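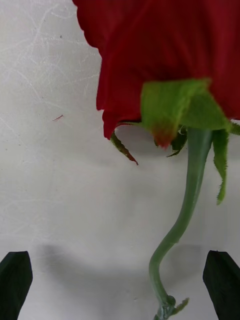
The rule is there for the day something goes wrong, Zlata Shevchuk told me this morning, before I'd even got my coat off, and if you wait until you feel you need it you've waited too long. I had only asked whether rule 18 was worth the paper.

April 10, 2022, then, and I am still arguing with her in my head at ten at night.

The new handbook from Fandergate came last week. It has 43 rules for working next to the arms and I have now read every one of them, some twice. My complaint is that it reads as if it was written by people who own a very clean floor plan. Rule 18 says hands stay off the table whenever an arm is powered. Fine. So who straightens a rose that has rolled under the wrist? The handbook says stop both arms, clear, reset, start again. I timed the reset at 39 seconds. Do that all day and see how long people go on doing it when the boss is out of the room.
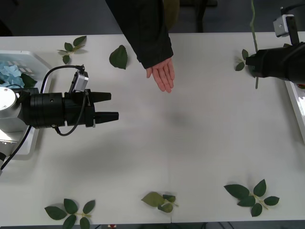

A rule that gets skipped every day is worse than having none, to my mind, and I said so to Zlata over lunch. She said I was describing a slow reset and calling it a bad rule. I didn't have a good answer and ate my soup.

What I'd like is something in between. A slow mode with a proper speed limit, written down, tested, and a person at the stop button who has no other job while it's on. Arsen Panasiuk says Vasylenko has worked that way since last spring with no trouble. I asked how he knew there'd been no trouble. He said there were no reports. Well, there would be none if filling one in takes as long as ours does.

I'm no happier with the part about stems. "Grip with suitable force." Suitable to what? A silk stem and a steel rod are both suitable to somebody. Either give a number for each item or admit it's left to whoever is on shift. Same for loose pieces: rule 31 wants the work surface "free of debris," and I'd love to know if a fallen leaf is debris or stock. Irja Savolainen says stock. Marjatta says debris if you didn't put it there on purpose.

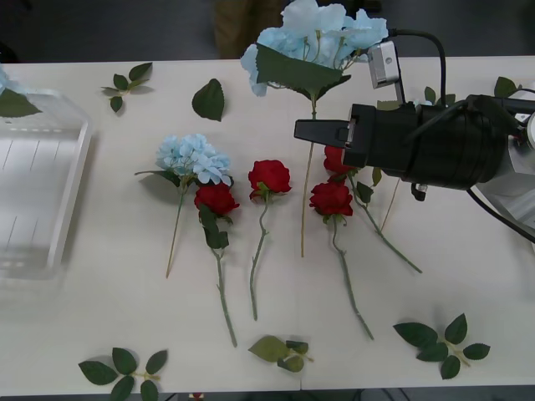
I wrote all this up for the review, a page and a half, and cut it down to one page because I know how they read. Asked for three things: the reset time brought down, slow mode tried properly at Pliltham before anyone calls it safe, and the word "suitable" taken out wherever it turns up.

I doubt they'll do more than the third. Zlata read it over and fixed my spelling of "mechanism." She also wrote in the margin that until it changes, rule 18 is the rule. I left her note in.

Must bring the other shoes tomorrow. Form 891 still not signed.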